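Speaker notes: Planning an equipment budget for hand-held grippers
Stanent regional meetup, session 6
November 24, 2019

14 shares | 3 comments

Start with the question people asked us most after the April session: what does one collection station cost? Give the answer first. Our first one at Rendau came to $3,352. The quote we had approved was $3,071. Let them look at the two numbers for a moment.

Go through the gap. Shipping was part of it. The rest was spare finger pads, a second battery and a longer cable, all bought in the first month. We had no line for consumables. Put one in your own sheet before you send it to anyone for approval.

Next, where the work happens. We priced a separate bench and a fenced area, then dropped both. Most of our tasks are picking up small everyday things from a table, and a meeting room table does that job. Say plainly that this saved more than any discount we got from a supplier.

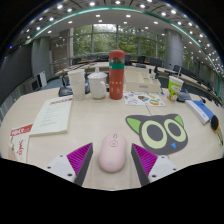

Objects cost very little. Set a small amount aside and let people use what the office already has. Do not buy a matched kit from a catalog. We looked at the Drarnum set and it was fine, but it would have used up the money for a second pair of fingers.

Slow down here, this is the part they will want to write down. Order of buying:

- One gripper, one spare set of fingers
- Storage drives, twice what you think you need
- Second gripper only after a month of use

People time is the biggest line. We planned for 172 hours in the first round and went over. Charging, copying files and resetting the table all take time, and none of it was in the plan. If you only budget for the hours when someone is holding the gripper, you will run short.

Rent or buy: we rented from Rampersad for the trial, then bought. Renting made sense for us because the fingers were redesigned partway through. If your tasks are settled, buy.

Skip the arm comparison if we are past the half hour. It is in the handout.

Take questions. Someone will ask about insurance. Ours was added to the existing equipment policy.

2 comments hidden | Share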